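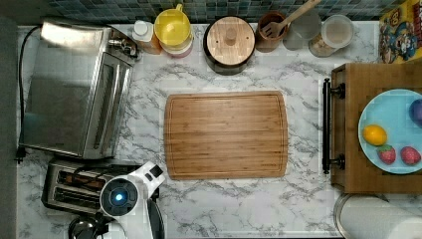 Cellule cuisine, plan de travail vu de dessus, planche à découper au centre.

Accueil | Projets | Rapports d'avancement | Documents | Contact

Projet Lirnis – Rapport d'avancement no 4
Mise en service et maintenance de la cellule cuisine, site de Hitville
Rédaction : équipe technique Tideo
Destinataire : direction des programmes, Pfister

1. Objet

Le présent rapport couvre la période écoulée depuis la livraison du rapport no 3. Il traite de la cellule cuisine uniquement : état mécanique, câblage, calibrage, procédure de remise en service, points ouverts. Les travaux logiciels relatifs à la planification de tâches font l'objet d'un document séparé, transmis en janvier.

2. État de la cellule

La cellule est opérationnelle. Le plan de travail, la crédence en mosaïque et l'implantation générale n'ont pas été modifiés. Le grille-pain à deux fentes et la planche à découper à rainure restent les deux repères de travail principaux pour les essais de saisie. Les aliments factices en plastique, présentés sur l'assiette bleu clair, sont conservés comme objets de saisie secondaires.

Les positions de référence ont été relevées de nouveau après le nettoyage complet du plan. L'écart le plus important concernait le grille-pain, décalé de 4 mm vers l'avant par rapport au relevé précédent. La cause est connue : l'appareil n'est pas fixé et se déplace lorsque les doigts touchent le bord d'une fente. Une fixation par patins adhésifs a été essayée puis abandonnée, les patins laissant des traces sur le plan. Une butée amovible est à l'étude.

3. Interventions mécaniques

3.1 Poignet

Un jeu angulaire avait été signalé sur le dernier axe à la fin de la période précédente. Le démontage a montré un desserrage de la bride côté outil, sans usure des portées. Les vis ont été remplacées, remontées au frein-filet moyen et serrées en croix au couple prescrit. Contrôle au comparateur après remontage : aucun jeu mesurable. Un second contrôle après 40 heures de fonctionnement a donné le même résultat.

3.2 Doigts de préhension

Les garnitures des doigts ont été remplacées par paire. L'ancien jeu présentait un lustrage de la face interne, avec perte d'adhérence sur les objets lisses. Le parallélisme a été repris avec une cale et l'ouverture maximale réenregistrée dans le contrôleur. Il est rappelé que l'ouverture doit être réenregistrée à chaque changement de garniture, faute de quoi le seuil de détection de prise est faussé.

3.3 Faisceau de câbles

Le cheminement du faisceau reste le point le plus délicat de l'installation. Les câbles forment une boucle libre à l'extérieur du bras, ce qui laisse la course nécessaire aux rotations de grande amplitude mais expose la gaine au frottement. Deux zones de frottement ont été relevées lors de l'inspection. La gaine a été doublée à ces endroits et la longueur de la boucle augmentée de 125 mm.
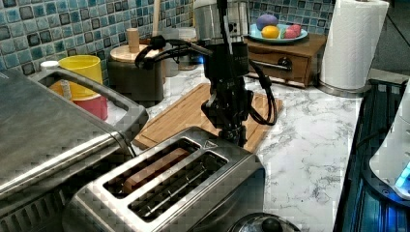 L'approche verticale au-dessus des fentes constitue la posture de contrôle retenue pour cette vérification, les doigts étant alors orientés vers le bas et le faisceau largement déployé. L'opérateur contrôle dans cette posture que la boucle ne touche ni le plan ni les objets rangés contre la crédence, puis fait tourner le dernier axe d'une butée logicielle à l'autre à vitesse réduite. Toute tension visible sur un connecteur entraîne l'arrêt et la reprise du bridage.

La solution définitive – un passage guidé le long des segments – suppose des colliers articulés que notre fournisseur ne tient pas en stock. La commande est passée. En attendant, la boucle est inspectée à chaque prise de poste.

4. Calibrage

Le calibrage main-œil a été refait après l'intervention sur le poignet. La mire est posée à plat sur la planche à découper, préalablement alignée sur le bord du plan. L'erreur résiduelle est de 2 mm au centre de la zone utile. Elle augmente vers la droite du plan, côté essuie-tout, où les essais de saisie sont peu nombreux.

Les surfaces métalliques du grille-pain continuent de poser problème au capteur de profondeur. Les reflets créent des trous dans le nuage de points au niveau de l'arête supérieure, et la hauteur des fentes est donc saisie à la main dans le modèle. La pulvérisation d'un matifiant améliore nettement la mesure, mais le produit ne tient pas au nettoyage et n'est pas compatible avec un appareil chauffant. Il n'est utilisé que grille-pain débranché.

5. Procédure de remise en service

La procédure a été réécrite après deux redémarrages effectués dans un ordre incorrect. Version applicable :

– vérifier que l'arrêt d'urgence est enclenché et que la zone est dégagée ;
– contrôler visuellement le faisceau et les connecteurs ;
– mettre le contrôleur sous tension, attendre la fin de l'autotest ;
– libérer l'arrêt d'urgence, acquitter les défauts ;
– prise d'origine à vitesse réduite, bras en position haute ;
– ouverture et fermeture complètes de la pince, à vide ;
– pointage du repère de la planche, puis du repère du grille-pain ;
– consigner les deux écarts dans le registre de cellule.

Si l'un des écarts dépasse 4 mm, la cellule reste à l'arrêt jusqu'au recalage des positions de référence.

6. Points ouverts

Butée du grille-pain : plan établi, pièce à usiner à l'atelier de Hitville.
Colliers articulés : en attente de livraison. Le montage immobilisera la cellule une journée.
Erreur de calibrage côté droit : ajout de poses de mire dans cette zone, à planifier avec le montage des colliers.
Pièces de rechange : un jeu de garnitures en stock. Nous demandons l'accord de Pfister pour en commander deux autres sur la ligne consommables.

7. Période suivante

Priorité au montage des colliers et au recalibrage complet qui en découle. Les essais de saisie continueront entre-temps sur la configuration actuelle, à vitesse limitée pour les trajectoires passant au-dessus du four. Le registre de cellule et les fiches d'intervention sont joints en annexe.

Tideo – Projet Lirnis | Contact | Mentions légales | © Tideo, tous droits réservés | Haut de page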